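An Afternoon with the Robots

July 23, 2021

Print this post | E-mail this to a friend

I have been meaning to write up our trip to the open day at Marsden, over in Amham, ever since we went back in May, and then the garden got away from me and here we are. It was a longer drive from Vedville than I remembered (we stopped for pie, so blame me), and we pulled in with 17 minutes to spare before the first demonstration.

I worked 360 shifts in a hotel laundry one year, so the cloth handling table was the one for me! I could have stood there until they locked up. A very patient young woman explained that the arm has to decide where to take hold of something that never lies the same way twice — which any parent with a basket of clean sheets could tell you — and she answered every one of my questions, even the silly ones.

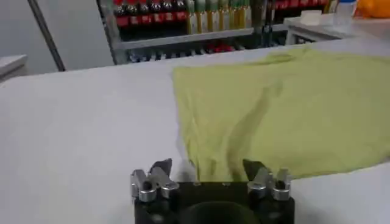 The gripper and the yellow-green cloth, up close.

Next year I want to see the Wullevska room too, as the line was just too long for my knees.

Print this post | E-mail this to a friend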